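Community Help > Home & Garden > Heating and Hot Water

Gas bill doubled after moving, is the water heater to blame?

posted by pronden_renter, 29/10/2021

Hi all, hoping somebody here has been through this. We moved from an apartment in Gronport to a small house out in Pronden back in June, and I just opened a gas bill that made me sit down on the stairs. At the old place we never thought about it because heat and hot water came with the rent. Here we pay for everything ourselves, and the water heater is a Gerlach tank unit in the basement that looks older than my kid (she's eleven).

What I know so far: the dial was set nearly all the way up when we moved in and I left it there because I was busy unpacking. Showers are super hot for maybe eight minutes and then go lukewarm pretty fast. There's a popping noise when it runs, kind of like popcorn under a blanket. No leaks that I can find. The meter said 1,622 when we got the keys and it says 3,884 now, and I have no clue if that's a lot or not. The furnace only came on this month.

Do I drain it? Call the landlord? Is the popping dangerous? I don't want to be the tenant who complains in the first year but I also don't want to pay for somebody else's worn-out tank. Thanks in advance!

tankless_in_hameten

Just get a tankless. We did it two years ago and never looked back. Yes they cost more up front but you'll save a ton. Make the landlord pay for it.

oldpipes

Okay, the answer above is fine if you own the house, but you rent, so let's start with the stuff that's free.

The popping is almost always sediment. Minerals settle out of the water and make a crust on the bottom of the tank, and the burner is underneath that crust trying to heat the water through it. Little pockets of water get trapped and boil, and there's your popcorn. It isn't usually dangerous on its own, but it wastes gas and it's why your showers die early (the crust takes up room, too). Pronden has really hard water, by the way! I grew up there and my mother's kettle looked like the inside of a cave.

Turn the dial down first. 120 degrees is plenty for most households, and a lot of the dials don't have numbers, just a triangle or the word "hot," so go by a thermometer under the kitchen tap after it has run a couple of minutes. Mine took three tries over a weekend before I got it right.

Then ask the landlord about flushing the tank. I would NOT do it yourself on a rental without asking. Old drain valves love to stick half open, and then you're standing there with a hose at ten at night wondering who to call. Been there. A plumber charged me 714 dollars that week, although to be fair that included a new valve, a new shutoff and an emergency visit on a holiday. A planned flush is way cheaper.

On the meter: 2,262 units in under five months means nothing until you know what the units are. Look on the face of the meter for "CCF" or "cubic feet" and compare that with the bill. Check too that they did a real reading and not an estimate. Estimated bills get marked with a little E on ours, in the smallest print they own.
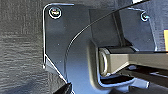 Gronport_Gal wrote underneath that her estimated bill was off by so much that the gas company sent her a credit the next month, and that it took one phone call and a photo of the meter to sort out. She also said to read the dials left to right and, if the pointer sits between two numbers, take the lower one.

Yep, do that before anything else, she's right and I should have put it first. As for bugging the landlord, send a short friendly email, mention the noise and the short showers, and ask when the tank was last serviced. It's their tank and most of them would much prefer a service call to a flooded basement.

Last thing, if you ever smell gas, skip the email. Go outside and call the gas company from the sidewalk.

pronden_renter

Thank you!! There is an E on the bill. Calling Monday. I turned the dial down too and my daughter has already complained about it. Will post what the landlord says about the flush.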